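Derkeo Round Bread Basket, Woven Wicker

Home > Table and Kitchen > Baskets and Trays

Item 66-11
In stock

The Derkeo basket is made for the table, for bread, rolls, fruit or small wrapped things. It comes in one color, a warm caramel tan. Because wicker is a natural material, each piece can be a little lighter or darker than the one you have seen in our shop in Meltcombe.

The weaving begins at a small hub in the center of the base. From there the spokes go out to the rim, and the strands are woven around them in rings, close together. We ask our weavers to keep the base as tight as the sides, so crumbs mostly stay inside and do not fall on the tablecloth. Mostly, I say, as very fine crumbs will always find a way. For a very dry bread please put a napkin in it.
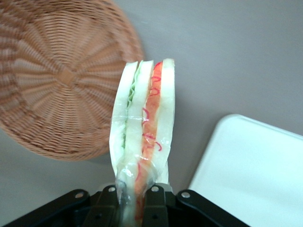
Many customers buy the basket together with food from our Takagi display series. These are the replica sandwiches, buns and pastries for shop windows, cafe counters and children's play kitchens. They are not food and should stay out of reach of children under three years. The Takagi pieces are sold separately, please see the page "Display Food".

If you use the basket in a cafe, we recommend one basket for each kind of product. A basket which is too full looks untidy, and the guests take from the top only. Wrapped sandwiches can stand upright if you place them close to each other.

Size and material
Diameter: 11 inches
Material: 100 percent natural wicker, no plastic strands
Color: caramel tan
Shape: round
Made for: table, counter, shelf

Care
Shake out the crumbs after use. Wipe with a damp cloth and let the basket dry in the air, with the base turned up. Do not put it in the dishwasher and do not leave it in water. Keep it away from the stove and from strong sun, which makes the color pale. A soft brush is good for the dust between the spokes.

In the first days the basket can have a light smell of straw. This is normal and goes away when it stands in an open room.

Ordering
The basket is sold by the piece or in a box of 8. For the box we give a lower price, which you will see in the cart. Orders are packed by Tendo, our warehouse partner, and leave the warehouse in the afternoon if we receive them before 11 in the morning. The next delivery from the weavers is planned for March.

See also: Derkeo oval basket, Derkeo basket liner in cotton, Takagi display sandwich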